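Raltitz Comics & Back Issues > Shop Notes > Store Inspection Checklist

STOREROOM AND SALES FLOOR CHECK, 8/17/24
Done by: Katalin Virág
Second walk: Maxence Pruvost
Last full check: June

BACK ISSUE ROOM

1. Long boxes stacked no more than three high. FAIL. The superhero boxes from M to R are four high again along the back wall. Maxence moved them while I was there. Please don't put them back.

2. Shelf brackets tight, no sag. OK. The Bolberg unit had one loose bracket in June and it has been replaced. I hung on it and it held.

3. Humidity between 40 and 55 percent. OK. Meter reads 48. The spare meter is missing.

4. No boxes against the outside wall. OK, except for the Flumeck horror reprints, which were pushed up against it. Moved out a hand's width. Checked the bottom box for damp and found none.

5. Step stool feet have rubber caps. FAIL. One cap gone. Stool is tagged and behind the office door until Pascal orders a new one.

SALES FLOOR

6. Aisles clear, 32 inches at the narrowest point. FAIL at the new releases rack. The spinner with the Hegazy variant covers sticks out too far. It needs to go back by the window or come off the floor.

7. Fire extinguisher charged and tag in date. OK. Needle in the green. Extinguisher no. 2593.

8. Exit sign lit, back door opens from inside without a key. OK. The door drags a little at the bottom — it opens, but you have to push.

9. Glass case locked, glass not chipped. OK. Small chip on the lower left corner, already taped, same as last time. Key issues inside are all in hard sleeves.

10. Standee of the villain from the Bolberg series fixed to the wall. FAIL. The string has come off the hook. A kid could pull it over. Laid it flat in the office for now.

SIGNING TABLE

11. Table legs locked. OK.

12. Cords taped down. OK. Use the wide tape next time, the narrow stuff lifts.

13. Line marked so it doesn't block the exit. Not checked, no signing this week. Colette has the floor plan for the next one and wants the line to run past manga. That works if item 6 is fixed first.

HANDLING AND WASHROOM

14. Clean hands before grading. OK. Lucienne asked about gloves again. For paper covers we still go with washed, fully dried hands — gloves catch on page edges and people lose their grip. 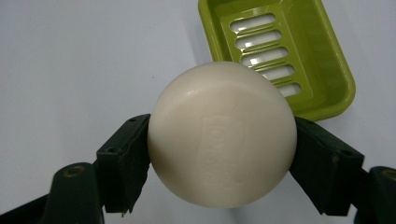 15. No food or drink at the grading desk. FAIL. Coffee cup next to a stack of unbagged issues. I moved it and spoke to the person.

16. Hand towels stocked. OK. One pack left under the sink.

17. Washroom floor dry, light working. OK. The light takes a few seconds to come on.

18. First aid box complete. FAIL. Out of small bandages. The box cutter is what uses them up, so the blade guard should go back on after every delivery.

TO FIX BEFORE THE NEXT CHECK

Stool cap and bandages: Pascal
Spinner rack and standee: Maxence
Spare humidity meter: whoever borrowed it

Items 1 and 6 were also marked FAIL in June. Next check in 90 days. I will look at those two again in 21.

K.V.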